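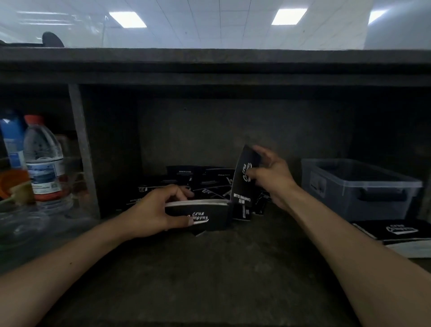
What size mesh should I use on trout cages when I move fish up from the nursery?

Go by the smallest fish in the batch, and pick a mesh it can't get its head through. Grade before you move them and the choice gets easier.

Posted by Huvard

I'm asking because we have 900 rainbows in a nursery cage on a freshwater pond and I want them in the big cage by October. The big net came used and I don't trust the label on it. The supplier, Flelano, says it will be fine but hasn't asked how big the fish are. The answer on top is what the guy at the feed store told me. Is there more to it than that?

Da-eun Gil

The feed store is right as far as it goes. Don't trust the label on a used net. Mesh gets sold by bar length (knot to knot) or by stretched length, and the second number is double the first. Pull a few meshes tight and measure them yourself, then write down which way you measured.

After that, take a sample of your smallest fish and hold a piece of the same netting in a tub with them overnight. If any go through or get stuck by the gills, wait and feed them longer.

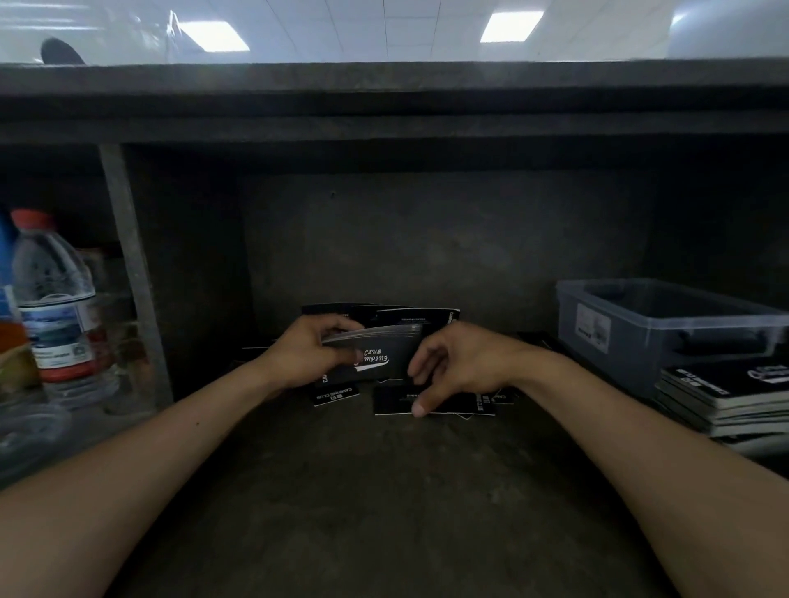 Also check the seams and the bottom corners before the net goes in the water. A used net usually fails there first - I lost 400 fish through one corner that had rubbed on a mooring chain. Small holes can be laced up with twine. If the twine in the panel itself snaps when you pull on it by hand, don't use the net.

Stop feeding the day before you move them, and do it early in the morning while the water is cool.

Worach

Just go bigger mesh, it fouls less and you get better flow. Ours is fine.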